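Folleck Replacement Finger Pads, Hand-Held Gripper Series

Product notice dated December 22, 2025

Replacement pads for Folleck two-finger hand-held grippers. Sold in pairs, with screws. Tested to 2,000 closing cycles at rated grip force.

Pads from the May production run can peel at the fingertip after contact with grease or food residue. A lifted edge may catch on wrappers and thin film – the item then stays on the finger when the gripper opens. Stop using any pad with a lifted edge. Do not re-glue it.

Affected pads carry batch code 128 on the back face. Owners can exchange them at no charge through Wederska, attention Mawuli Korletey.

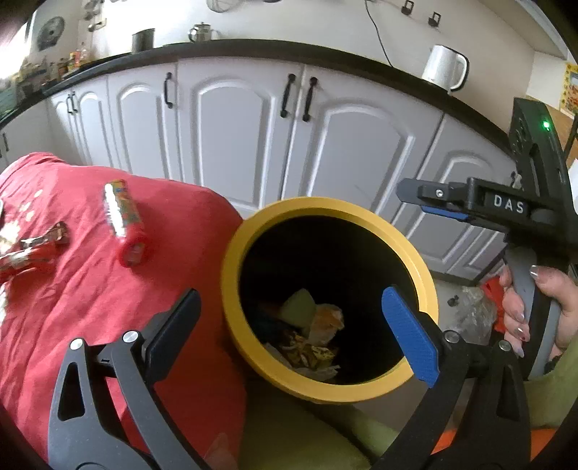
Pads from later batches use a molded backing and fit the same mounting block. Tighten the screws evenly and check that both fingers close without offset before returning the tool to waste sorting or kitchen work. Keep hands clear of the linkage during the check. Operating limit: 40 °C.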